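Shop > Shelving > Entryway and shoes > Brilto ladder shelf
Last updated December 21, 2025

Brilto ladder shelf, black and light wood

I've been selling shelves long enough to have opinions about them, and my main one is that most shoe racks are too fussy. Wire tiers bend, cubbies never fit the shoes you own, and those fabric things with the zipper... well, we don't stock those anymore. The Brilto is the one I put in my own hallway last February, and I like it enough that I wrote this page myself.

The frame is black metal, with uprights that look like skinny ladders. You get rows of small round holes running along the rails, and I love the look of them (my sister says it reminds her of the toy building set we had as kids). The shelves are wood in a light color, with the grain running the long way, and each one has a raised board along the back. That backboard is my favorite part! Push a pair of slides all the way in and they stop there, and they don't end up down behind the unit with the dust and the lost mittens.

I mostly keep slippers and slides on mine. Guests come in, kick off their shoes, grab a pair and go. It works for sneakers too, but tall boots need more headroom, so if you're a boot household take a look at the Drondo bench instead.

Sizes and price

Shelf length: 40 inches
Price: $186
Flat-pack delivery: $55
Item number: 1087
Finish: black frame, light wood shelves

Putting it together

Give yourself an evening and a clear patch of floor. I did mine alone, but a second pair of hands is really nice when you're standing the uprights up. Leave the screws a little loose until every shelf is in, then go back and tighten the lot. I skipped that the first time and had to undo half of it (yes, I sell these for a living).

For cleaning, a damp cloth on the wood and a dry one after. Slides with sandy soles get knocked together outside first, at least at my house.
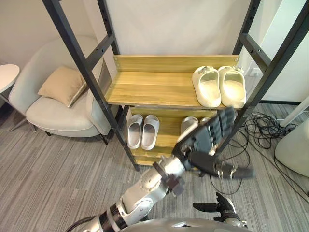
Brilto ladder shelf with cream-white slides on the upper board and light gray pairs on the lower one.

Slippers and slides aren't included, but the Novgate house slides are on their own page, along with the Lim felt ones for people who run cold.

Questions about fit, or a tricky hallway? Write to me through the contact form and put the item number in your note. I answer most of them myself, usually with a cup of coffee in the other hand.

Halima Chege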